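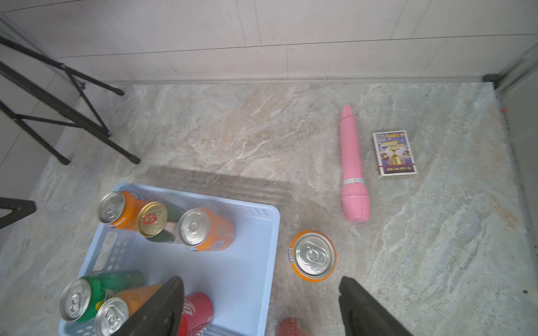
4.2 Packing drinks into a basket

I picked this chore for the Bresska trials because everyone at Pronder swore it was too easy. Pop cans in a basket, what could be simpler? Well, cans are shiny, they roll, and most baskets have a rim at just the height where a finger wants to go. We gave the policy 200 demonstrations in March and then let it loose for 55 runs, with the colours and starting spots shuffled each time.
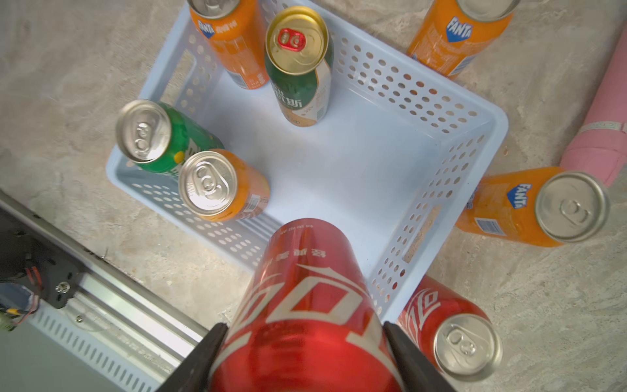
Figure 4. A Coca-Cola can held on its side between the fingers, with the basket beyond it.

My favourite measure (and the one I'd fight for) is whether a person would have to tidy up afterwards. By that standard 21 runs were clean. The rest needed a hand somewhere, usually with the last can or two, when the free space is tight and the neighbours get bumped.
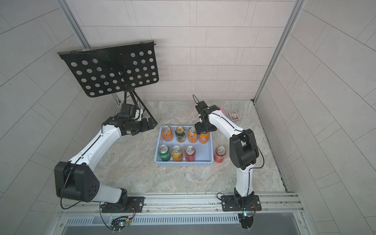

Mostyn, reading a draft of this section, wrote in the margin that a clean run still isn't a chore done, and that a shop would want the basket filled while the staff were busy with something else. Fair enough! I've kept the word "clean" but I don't claim more for it than that.

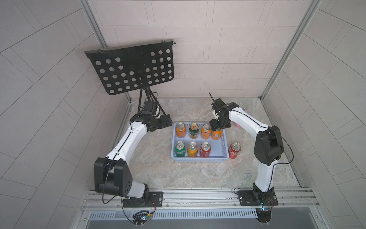
Section 4.2 – 4 min read

So, can a machine put the drinks away yet? I'd say sort of – on a good day, with someone nearby. The Kalel baseline, which plans each arm separately, was slower in our hands and fussier about where the basket sat. We come back to timing in the next section.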